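Sorting Out a Drawer of Mixed Table Knives
Posted 25 October 2023 in Kitchen, Drawers and Storage

Most households end up with more table knives than forks. They come from old sets, picnic boxes, yard sales and somebody's first apartment. They all go into the same slot in the drawer, and after a few years the slot is full and you still can't find the one you want for the toast.

The job takes less than an hour and you don't need to buy anything to start.

Empty the slot first

Take every knife out, including the ones in the dishwasher and the drying rack. Pull the tray out too and shake the crumbs into the trash. Wash the tray in warm soapy water and leave it upside down on a towel while you do the rest.

Clear a table with good light. A kitchen counter works if it is long enough, but a table is better because you can get at it from more than one side. If the finish marks easily, put down a dish towel. Lay the knives out one layer deep if you can. When they are piled up you tend to grab handles and miss what is going on with the blades.

Children can help with spoons and forks. Keep them away from this part if you have any serrated knives in the lot.
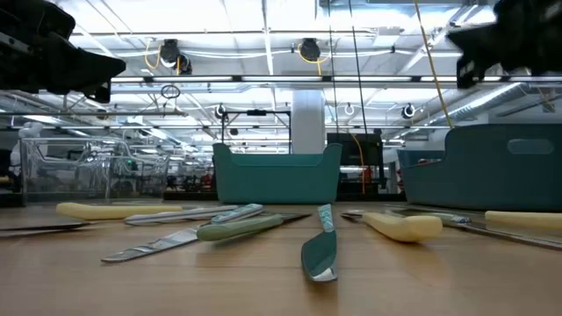

Mixed table knives on a wooden tabletop, with a serrated one at the far right.

Sort by blade, then by handle

People usually start by matching colors. Do the blades first. Make one group for plain table knives and another for serrated ones. Broad, rounded blades are good for butter and soft cheese, so if you have one or two of those, set them aside as spreaders even if the handles don't match anything.

After that you can look at the handles. Creams and whites that came from different sets will often pass as a set once they are on the table with a plain cloth. Greens and blues go together well enough for weekday meals. One odd bright handle is useful as the knife that always lives with the butter dish, and it won't wander back into the drawer.

Check each one

Hold the handle in one hand and the blade in the other, with a folded cloth around the blade, and try to wiggle it. There should be no movement where the two meet. A loose handle lets water in, and the water stays there. Plastic handles with a crack go in the discard pile. So do handles that have gone rough or chalky.

Small brown specks on a steel blade normally come off with baking soda and a damp cloth. Rub along the blade, rinse, and dry right away. Deep pits don't come out.

For cloudy blades, wipe with white vinegar, rinse well and dry. Don't leave colored handles sitting in vinegar. I soaked a whole bunch overnight last December and two of them came out with a dull band up to the water line.

Washing

Older handles are often glued on, and hot water softens the glue. If you don't know how old a knife is, wash it by hand. Don't stand it in a jar of water to soak. In the dishwasher, keep stainless knives away from silver plate, and don't let dry detergent fall on the blades.

Putting them back

Line the tray with a strip of rubbery shelf liner so the knives don't slide when you pull the drawer. All handles face the front. Serrated knives get their own slot, or a cardboard sleeve if you have run out of slots. A sleeve is just a strip of cereal box folded over the blade and taped along the open side.

Only put back what you use in the time between two dishwasher loads, plus a few for company. The rest can go in a lidded box on a high shelf. Write on the lid what is inside.

What to do with the extras

Thrift stores generally take table knives if they are clean and bundled. Put a rubber band around the handles and another around the blades, wrap the bundle in newspaper, and tell the person at the counter what it is. For serrated knives, tape cardboard over the blades first.

A worn-out butter knife is still good for opening paint cans, scraping candle wax and working putty into nail holes. Mark the handle with a band of tape and keep it in the toolbox.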